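Members' Forum > Standards and Terminology > Connector and Cable Labeling

Topic: Proposed wording for section 9, cable labels in shared workrooms

S_Kasten (Moderator)
Posted August 5, 2026

Members are invited to comment on the revised wording of section 9 of the Workroom Labeling Guide. The present text dates from the second edition and requires that every detachable cable carry a printed label at both ends, stating the room, the equipment served and the date of last inspection. The Ditano site has asked that the rule be relaxed for short cables. The draft reads as follows:

"A detachable cable that remains within one workstation may carry a single label, placed at the end nearest the equipment. All other cables shall be labeled at both ends."

Please confine remarks to section 9. Comments on color coding belong in the separate topic.

Sieglinde Kasten

e.hervieu
I support the draft. At Ditano we keep short cables at nearly every bench, and the second label is the one that peels. It collects at the plug, where people grip, and within a few months it cannot be read. A label that cannot be read is treated in our audits as a missing label, and we have been marked down for it in both of the last audits.

I would ask only that "short" not be given a figure. The draft is right to refer to the workstation instead.

Eugénie Hervieu
Ditano

Hrnciar_P
I must register an objection. The purpose of the second label is to identify a cable when the far end is out of sight. This happens within a single workstation as often as between two. At Pfeiffer we have benches with a rear shelf, and the equipment end of any cable is behind that shelf. Under the proposed wording, the only label would be the one that no person at the bench can reach.

The peeling described in the previous post is a matter of label stock. We changed from paper to a wrapped vinyl label in March and have had no further losses.

Přemysl Hrnčiar

e.hervieu
With respect to my colleague, vinyl wrap is not available to every site under the present purchasing agreement. I would also note that a wrapped label on a thin cable makes the cable stiff close to the plug, and our staff have complained of it.

K. Wiegand
I have no settled view on the number of labels, but the draft leaves one term undefined. "Workstation" appears in section 2 as "a bench or desk assigned to one user." Many of our benches at Vurevia are assigned to no one. Boards and panels with their own sockets are placed on them as needed, and it is not clear to me whether such a board is part of the workstation or is equipment in its own right.

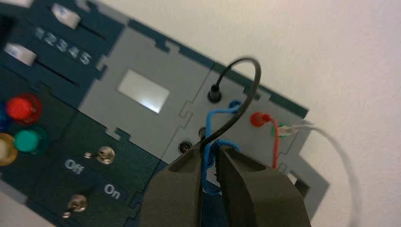 Board with cable sockets on the right-hand panel.

If the board is equipment, then a cable from the board to the bench supply has equipment at one end only, and the draft works. If the cable runs from one socket on a board to another on the same board, both ends are nearest the equipment and the draft gives no instruction at all.

Kerstin Wiegand

S_Kasten (Moderator)
Ms. Wiegand's point is accepted. The drafting group had not considered a cable with both ends on the same item. I would suggest adding: "Where both ends connect to the same item, one label at either end is sufficient."

seidu.sulemana
I agree with that addition, but I side with Mr. Hrnčiar on the main question. The Gridulley workroom adopted single labels three years ago as a local practice and has since gone back to two. Staff replaced cables without moving the label, and the inspection dates became unreliable. With two labels, a mismatch was at least noticed.

A possible compromise would be to keep both labels and drop the inspection date from one of them. The label becomes smaller and can sit farther back from the plug.

Seidu Sulemana

Hrnciar_P
I could accept Mr. Sulemana's compromise, provided that the dated label is the one at the accessible end.

e.hervieu
I could not, as it still leaves us printing two labels for every cable. I would ask that the single-label wording go forward to the vote alongside any alternative, so that sites may express a preference.

S_Kasten (Moderator)
Both versions will be put to the members, marked 9A (single label) and 9B (two labels, one dated). The sentence on cables with both ends on the same item will be added to 9A only. The definition of "workstation" in section 2 will be reviewed separately, and Ms. Wiegand is asked to send her proposed text to the drafting group. This topic will stay open for 10 days.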